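Cleaning a beige mattress or bench cushion and a channel-tufted headboard

Posted May 27, 2019 by Chiến Đàm 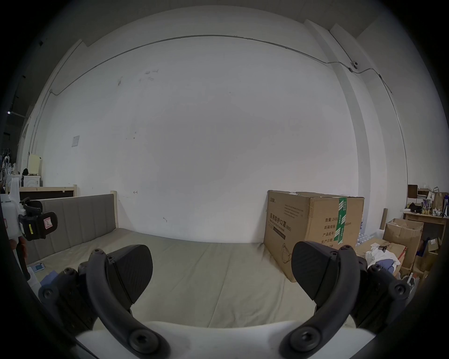 Bed area before I got going. Box, phone and cloth still on the fabric.

Quick one, writing this between loads. Works for a mattress, a bench seat, any wide flat upholstered thing in a light color. Plus the tufted headboard, which everybody forgets.

What you need

Vacuum with the brush head and the skinny crevice tool
2 cloths, one damp one dry
Dish soap, the plain clear kind
Baking soda, 200 grams
Soft toothbrush
Bowl of lukewarm water

Step 1. Clear it off
Everything. Phone, rags, boxes. Big cartons especially, they sit on floors and in vans and then they go on your bed, and the grit comes off on beige. Mine was a mask carton, N95 printed right on the face. Wipe the bottom of the box before you put it back anywhere.

Step 2. Vacuum flat part
Brush head. Go head to foot, then side to side. Smooth creases out with your free hand as you go or you'll just skip over whats in them. Do the side by the wall too. Pull the whole thing out a bit if you can.

Step 3. Headboard channels
Crevice tool, top to bottom, one groove at a time. Don't scrub across the channels, you push the dust into the seams. Finish each one with the toothbrush, dry. Gray hides dust really well so do it even if it looks fine.

Step 4. Spots
One drop of soap in the bowl. Dip the cloth, wring it HARD. Dab, dont rub. Outside of the spot toward the middle. Test it somewhere hidden first, some fabrics leave a ring. Then dab with clean water, then the dry cloth.

No colored cloths when it's wet. I used a blue one on my old Stastona bench and the dye came off on it. Still there.

Step 5. Baking soda
Wait til the spots are dry. Sift it on thin, leave 18 minutes if you're in a rush, a couple hours if not. Vacuum again, slow. Skip this on the headboard, it gets stuck in the tufting and you'll be picking it out till October.

Step 6. Wood parts
Light wood posts and frame pieces get a barely damp cloth, along the grain, dry right away. Nothing oily anywhere near the upholstery. I had a bottle of Teixeira wood polish and put a greasy thumbprint on the headboard edge in 5 seconds.

Step 7. Let it air
Window open, nothing on top. No sheets until the fabric feels dry when you press your palm into it.

How often: flat part every 2 months, headboard whenever you wash the curtains.

If your cover has a zipper, check the tag before you take it off. Some are not meant to come off and they're a pain to get back on. Leather is a diffrent page, will link when it's up.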